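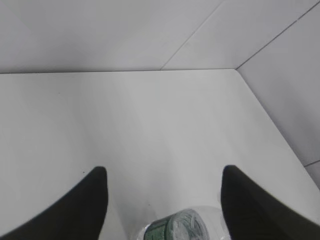

Photo: Gedis

The table came from Bickerstaff in two boxes, and the legs were in the second one, which arrived a day after the top. She ate supper off the floor that night and did not mind it much. In the morning she screwed the legs on, turned the thing over by herself, and pushed it against the kitchen wall.

It was white. She had picked white because the old one had been brown and had belonged to her husband's mother, and she had looked at brown for 12 years. The page had called the color Chalk. To her it looked like the inside of a refrigerator.

For a while she put nothing on it. She drank her coffee standing at the counter so there would be no ring. When the mail came she carried it past the table and set it on the chair. She knew this was foolish. A table was for putting things on, and she had paid extra for a finish that could take hot pans.

In November her sister came up on the bus from Graser to stay through the weekend. She was older by 7 years and had always gone into a room as if she had left it a minute before. She put her coat on one chair and her bag on the other. Then she took a bottle out of the bag, a clear plastic one with a green label, and stood it on the table.

"You got rid of Mother Brown," she said.

"I gave it to the church."

"Did they want it?"

"They took it."

Her sister unscrewed the cap, drank, and put the bottle back down a little way from where it had been. It was some kind of tea. The label was two or three greens run together, like a lawn seen from a car. She watched the bottle. It did not leave a ring the first time, or if it did she could not see it from where she was standing.

They had soup. They ate it at the table, with a dish towel folded under each bowl, which her sister looked at and let go. They talked about the roof on the Graser house and whether it would get through another winter. The man had quoted one price for the front and another for the whole thing, and her sister wanted the front only. She said if you did the front you would be doing the back in two years. Her sister said in two years she might be dead.

"You're 70," she said.

"People die at 70."

"Not over a roof."

After supper her sister washed and she dried. The bottle stayed where it was. There was a bit of tea left in the bottom, and neither of them moved it. They went into the other room and watched a program about a lighthouse until both of them were asleep in their chairs.

She woke first. It was past midnight. She turned off the set, put the blanket over her sister's knees, and went into the kitchen for a glass of water. The light over the stove was on. The bottle stood on the white table with nothing near it.

She sat down. She had not sat at the table alone before, not at night, and she was surprised by how much of it there was. The brown one had been narrower and there had always been things on it. His pills in the plastic box with the days on it. The radio. The newspaper opened to the puzzle, with his glasses on top so he could find the place again. Whoever wanted to eat had to push all that back with a forearm, and it crept forward again during the meal. She had complained about it. She had complained about it on the last ordinary morning, as far as she could remember, though it might have been the one before.

She had thought a clean table would be a rest. It was, partly. She moved the bottle to the left and looked at it, and moved it back.

In the morning her sister finished the tea, rinsed the bottle, and put it in the bag for recycling under the sink. Then she wiped the table with a wet cloth, the whole of it, leaning over to get at the far corners. She used the spray from Clirker that had been under the sink since before the funeral. It smelled of lemons and something behind the lemons. When she was done she hung the cloth over the faucet.

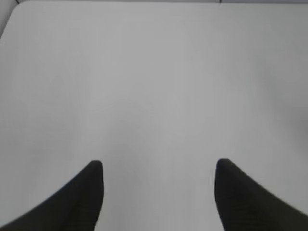

It was a good plain table, her sister said, and it would be a better one when it had some marks on it, and why was she keeping it like a showroom.

"I'm not keeping it like anything," she said. "It's new."

"It's been here since August."

She had no answer to that. She looked at the table. There was gray light on it from the window and it was a bit darker toward the near side, where she was standing. There was nothing on it at all. She found she did not like that as well as she had the day before.

Her sister's bus was at noon. They walked down to the stop with the bag between them, each holding a handle, and stood out of the wind by the bank. Her sister said she would call the roof man. She said all of it, then, front and back, if it would stop the talk. The bus was 12 minutes late. They used the time to settle who was cooking at Christmas.

When she got home she took off her coat and picked the mail up off the mat. There was a gas bill, a catalog, and a card from the dentist. She opened the gas bill and read it. She set it down on the table, then the catalog on top of it, and the card on top of that.

She went to the bedroom and got the radio from the closet shelf. It took her a while to find a plug that would reach. She put it at the back against the wall, moved it over so the cord would not pull, and turned it on low. There was a man talking about the price of corn. She filled the kettle and sat down to wait for it.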